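The Sleeve Is Part of the Machine: A Case for Routine Care

An opinion from the Nurier maintenance office
20/11/2023

When a robotic hand is handed over to its operators, the paperwork deals at length with motors, joint limits and software versions. The fabric and rubber parts receive one line, usually under the heading of consumables. It is the view of this office that the line is too short, and that the setting up of a hand should begin with its coverings.

The cell we have in mind is the cloth-handling cell known internally as Jollurix. Its work is light. It handles towels and similar articles, and no part of that work would trouble an industrial arm of even modest strength. The hand nevertheless spends more time out of service than the arm that carries it, and our maintenance log for the cell gives the reason plainly enough. Of 200 entries made under the present arrangements, 167 concern the sleeve, the fingertips or the covering of the hand. The remainder are divided among cables, fixings and calibration.
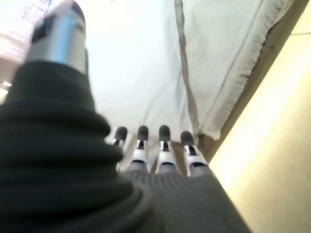 A sleeve that has settled badly at the wrist changes how far the wrist can turn before it meets resistance. The controller does not know this. It records a small excess of effort and corrects for it, and the correction is carried into every later movement. Operators then report that the hand has "drifted" and ask for recalibration. We have granted such requests on many occasions and have come to regard most of them as a mistake. Recalibrating a hand over a badly seated sleeve preserves the fault in the settings, where it is harder to find.

Our present procedure is to release the sleeve at its upper end, turn the wrist slowly through its full travel, let the folds come to rest and fasten the sleeve again. Only then is the zero position checked. The task takes a trained person five minutes. It is carried out at the start of each shift and is signed for in the same book as the electrical checks.

Fingertips call for similar discipline. A tip used on cloth picks up lint, and a coated tip slides where a clean one would hold. The supplier of our tips, Flitura, suggests replacement after 1,000 cycles. We do not quarrel with the figure as a starting point, but a count of cycles says little about the cloth involved. Terry towelling and smooth sheeting leave quite different deposits. We would prefer inspection by eye and by touch at fixed times, with the count kept as an upper limit. All the tips on one hand should be changed together, so that no finger grips more firmly than its neighbour. 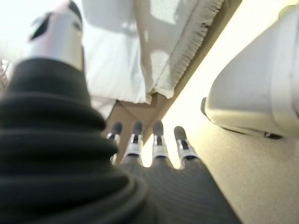
There is an objection to all this, and it deserves a fair answer. Colleagues on the Ismail project hold that a hand which needs daily attention has been poorly designed, and that money spent on inspection would be better spent on a sealed unit. We accept that a better sleeve would be welcome. We do not accept that the present one may be neglected until it arrives. Sealed units also have a record of hiding wear until the whole assembly must be sent away, and a cell without its hand earns nothing.

A second objection concerns staff. It is said that technicians should not be occupied with brushing lint from rubber. This office takes the opposite position. The person who cleans the fingertips each morning is the person most likely to notice a slack joint or a split seam, and we have asked that the duty should not be passed to whoever happens to be free.

We therefore recommend that the coverings of every hand in our care be given their own page in the handover document, with the seating of the sleeve, the state of the tips and the date of last cleaning entered separately. The revised form will be issued to cell supervisors with the next set of maintenance books.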